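Subject: Re: [hurkcombe-roads] Lighting and lining on the Grandus road

On Wednesday Gijs De Haan wrote:

> Hello all. I have now been through the Verbruggen report twice and
> I think we should back it. They say the road is adequately marked
> for driving at dusk over its whole length, that the underpass needs
> no lamps, and that new reflective studs would cost the parish more
> than they are worth. Their price for repainting the lines only is
> within what we were told to expect. Can we agree this before the
> January meeting and stop going round in circles?
>
> Gijs

Gijs,

I'm sorry to be the one who keeps us going round, but I've also read it twice and I can't see how they got from their own pages to "adequately marked over its whole length". The survey part covers 596 metres. The road is a good deal longer than that, as anyone who has walked back from the Grandus after the last bus could tell them. If they measured the rest it isn't in my copy. Is it in yours?

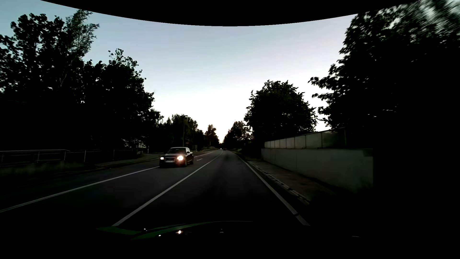

Verbruggen's section 3 says oncoming headlights "do not materially reduce the visibility of lane markings". I'd like to know what they count as material. They give one reading, taken with nothing coming the other way as far as I can make out, and then a sentence of opinion. With the dark saloon coming towards you, the lamp nearer the centre line is far and away the brightest thing on the tarmac, and there's still plenty of light left in the sky at that point. The centre line does show, I'll give them that, and so does the edge line on the near side. But the surface close to you is going almost black, and it's the surface I worry about if somebody is walking there in a dark coat. Lines don't help you see a person.

They also rely on the Navura leaflet for how long the paint stays bright. A leaflet from the people selling the paint! I rang to ask what sort of traffic the figure was based on and was told someone would ring back. I'm still waiting.

Then the underpass. The report gives it four lines, two of which are about drainage.

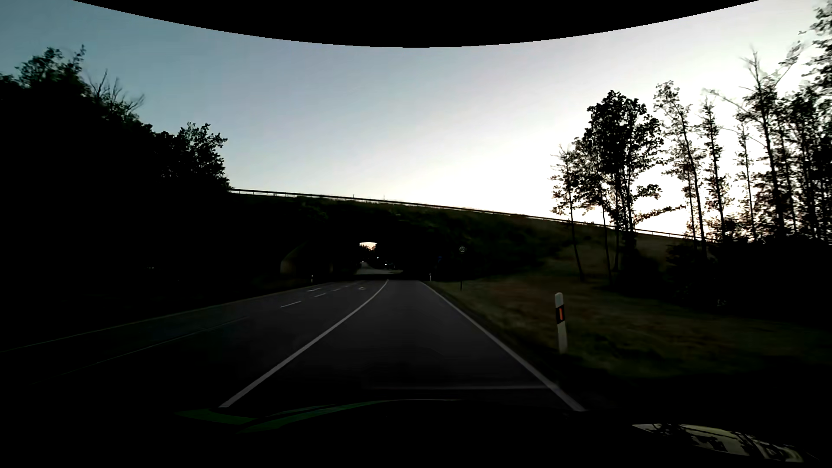 My trouble with "needs no lamps" is that it seems to have been decided by looking at the far end. Yes, there's a pale bit of sky through the opening and you can pick out the road beyond. What is between you and that opening is another matter, and as for the wall, you get a dim bit of it on the left and I wouldn't like to judge my distance from it. I'm not saying it must be lit. I'm saying that somebody should stand in there with a meter at half past four and write down a number, and then we can have an opinion. The figure of 2000 they quote for vehicles is given with no hint of whether it's a day, a week or a weekend, so I can't do anything with that either.

On the wooded stretch I half agree with you, which may come as a surprise. It's better than I remembered. The edge lines carry on up the hill on both sides and there are posts, and if the whole road were like this I'd probably sign.
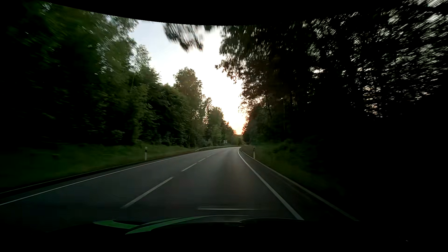

The climb through the trees, marker posts left and right, last centre dash just before the bend.

Even so, have a look at the dashes. The near one is fine. By the fourth it's thin and faint, and the fourth is where the road starts to turn, so it's the one you'd most want. The report calls the centre marking "uniform". I don't know how you write that down if you have been there at dusk, and I do wonder whether they went at dusk or at lunchtime. There's no time against any of their readings.

So what I'd ask for before we agree to anything:

- the readings for the part outside the 596 metres, or a plain statement that there aren't any
- the time of day for each reading
- a proper look at the inside of the underpass
- the studs priced for the bend alone. They only priced the lot, at one every 40 feet, and then told us the lot was too dear

Sławomir Kołodziej had a quote for studs when he did the lane at the other end, and I have a feeling it came in under 1000 for the short bit by the gate. Sławomir, if you're reading, do you still have that, and did it include the traffic lights while they were working? Mine from those days went when the old computer did.

I'd rather we were a month late than paid for paint on the strength of this. If the answers are good I'll happily eat my words.

Also, page 7 of the PDF is upside down in the version on the list. Could whoever put it up swap it?

Regards
Maureen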